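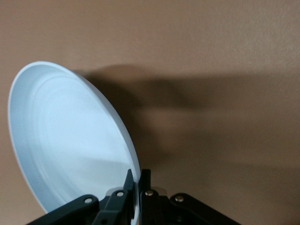 Too much force, the reply from Yazzie read, and the slip is in the pads. Drop the current before touching the linkage.

The narrator of the Skernside log, who signed entries only as M., read it twice and went back down to the garage. The current limit stood at 711. M. set it to 600, cleared the fault and ran the plate routine from the top. The arm was a Palstead kit, second-hand. The fingers were new and the bolts were tight. The calibration dated from March.
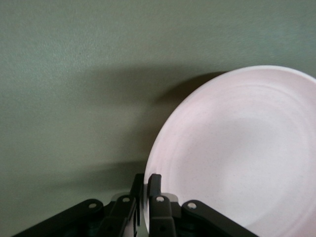 Rim hold, plate close to vertical, both fingers on the lower edge.

M. typed the line under the entry and left the cursor after it. Upstairs the kettle clicked off. The software, Mimari, reported a steady grip and asked whether to continue. It asked this every 10 seconds and kept no record of the answer.

There had been 3 plates left in the set that morning. The entry did not give the present figure. M. pressed the key for yes, watched the joint readings scroll, and wrote the next line while the motors were still humming.

Pads unchanged. Yazzie may be right about the current. Will try a bowl after tea.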